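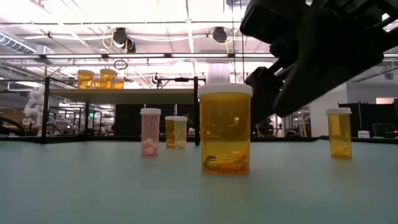

Pill Bottle Sorting Set by Novach

A tabletop set of pharmacy-style bottles, pretend pills and white balls, for sorting, counting, matching and shaking (there will be shaking).

We have carried the Novach set since we first opened the shop, and it's still the box I get most excited about unpacking. It looks so simple! A few see-through bottles with white caps, some colored pieces to go in them, and that's your afternoon. But the bottles are a pleasure to handle, the colors look lovely on a plain tabletop, and people of very different ages end up leaning over the same table to have a go.

The bottles

The one everybody reaches for first is the large amber bottle with the wide white cap. It's the tall one, and the yellow and orange capsule shapes go in there. Next to it you get smaller bottles in pink, pale yellow and amber. The plastic is translucent all the way down, so you can tell what's inside without opening anything, and that makes the set so much better for matching games than a row of plain tubs.

Colors change a little when you look through them. Yellow pieces go deeper and warmer behind the amber wall, and the round pink tablets nearly melt into the pink bottle. We like to use that. Ask someone to guess the color of a piece before they take the cap off, then tip it into their hand and compare. The pale yellow bottle with white rounds in it is the easy one, so start there.

The caps are plain screw caps. They are not child-resistant, and that is on purpose, as small or stiff hands need to be able to open them. Please read the safety part further down before you order.

The pretend pills

Every set comes with 300 pieces, mixed, in one zip bag. There are capsule shapes in yellow and orange, flat round tablets in pink, and white and cream rounds. They are solid plastic with nothing in them and nothing on them. You can wash them in a sieve under the tap and spread them on a towel overnight.

Don't fill the bottles to the top. A small handful at the bottom of each one sounds better, is easier to count through the side, and leaves room for the pieces to move when you turn the bottle over.

Turning it over is half the fun, by the way. With the big bottle held cap down, the capsules shift and pile up in new ways, and counting them through the side becomes a whole new job. Tighten the cap first — we have swept up enough capsules to say this with feeling.

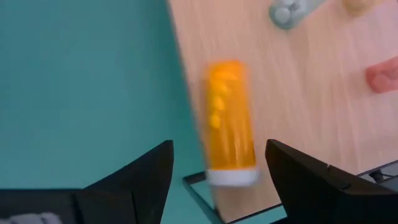 The amber bottle held cap down, with yellow pieces inside.

Things to do with it

Sort by color. Pour everything into a shallow dish and fill the bottles one at a time, one color in each. Good for two people working from opposite sides of the dish.

Sort by shape. Harder than it sounds, because the yellow capsules and the cream rounds want to go together and you have to keep reminding yourself that color doesn't matter this time.

Guess and count. Put a few pieces in a bottle, cap it, pass it along. Everyone looks through the side and says a number, then the last person opens it and counts out loud.

Sound pairs. Fill 2 of the small bottles the same way and the others differently, close your eyes, and find the pair by shaking. The tablets click and the capsules rattle, and once you know the difference you can't stop hearing it.

Shop counter. Write out order slips ("pink tablets, a few") and let one person be the pharmacist. We keep a stack of slips in a drawer and they come back covered in very serious handwriting.

The white balls

The balls came along later, after people kept asking for something chunkier to go with the small pieces. They are plain white, in several sizes, and they work nicely for ordering from smallest to largest or for rolling across the table to a partner. Use a surface with a raised edge if you can. Ours roll off everything.

You can clear the bottles to one corner when the balls are out, or keep both going. I like both going.

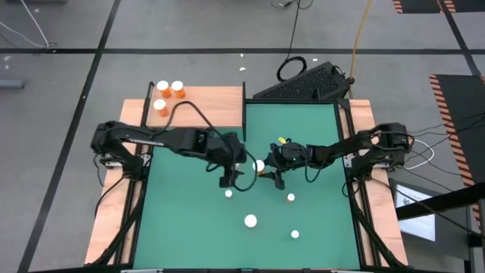

Page last changed: February

What's in the box

Bottles in amber, pink and pale yellow, with white caps
One large amber bottle with a wide cap
300 plastic pieces in a zip bag
White balls, mixed sizes
A folded sheet of game ideas

Extra bottles are sold in bags of 9, all amber, under the name Kollier refill. They are the same small size as the ones in the box and the caps swap between them, so a lost cap is never a disaster.

The storage tub is from Enico and is sold separately. It holds the full set with up to 400 pieces, so you can add to the bag we send and still get the lid on. The big bottle has to lie on its side.

Best surfaces

A plain, matte tabletop in a cool color is hard to beat. Teal and pale blue-green make the amber glow, and the white and cream pieces are easy to spot against them. If your table is busy or very shiny, put down the Nasr mat in green. It's smooth, so pieces slide instead of catching, and it wipes clean with a damp cloth.

Safety

Small parts. Not for children under three, and not for anyone who still puts things in their mouth. Talk with children about the difference between these and real medicine, and store the set well away from any real medicine in the house. Never put real pills in the bottles.

Care

Bottles and caps: warm water, a drop of dish soap, air dry with the caps off. No dishwasher, please, as the pink ones go cloudy. Pieces and balls: cool or warm water, any mild soap. If a cap gets sticky, wipe the threads with a dry cloth and it will turn smoothly again.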